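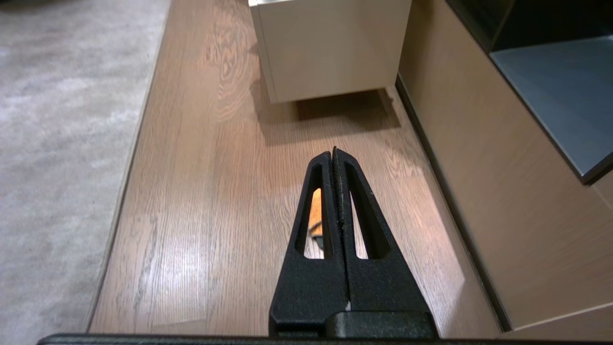 Carpet to planks, what trim did you use?
Home Reno Chat > Floors

stomamero_82
September 28, 2023
Finally got the wood-look planks down and they meet the old grey carpet on a diagonal. I've put a thin strip of trim along the join and I love it, but my sister reckons it needs a chunky one. Also, the white cabinet is back in and it throws a dark shadow along the floor underneath. Kickboard or leave it?

Quispe
Keep the thin strip! We had a fat one in our last place and I stubbed my toe on it for years. The grain is a lovely warm colour too.

brollura
Gotta disagree, sorry. Thin trim is fine till the vacuum catches it. Ours lifted by December and I paid $160 to have it redone.

stomamero_82
Ouch. Was yours glued or screwed?

brollura
Glued. Screw it if the slab lets you.

Lernance223
I'd be more worried about the shine, those planks really bounce the light. Mine show every crumb and sock print by lunchtime. Dry microfibre mop, go with the grain, and skip the spray polish. And no kickboard from me, I like being able to get a mop head under there.

Quispe
See, I'd do the kickboard. I lost 3 Lego heads and a hair clip under ours before we closed it in.

stomamero_82
Ha, okay, kickboard is winning. Trim stays thin for now, but I'll have a look at screws on the weekend.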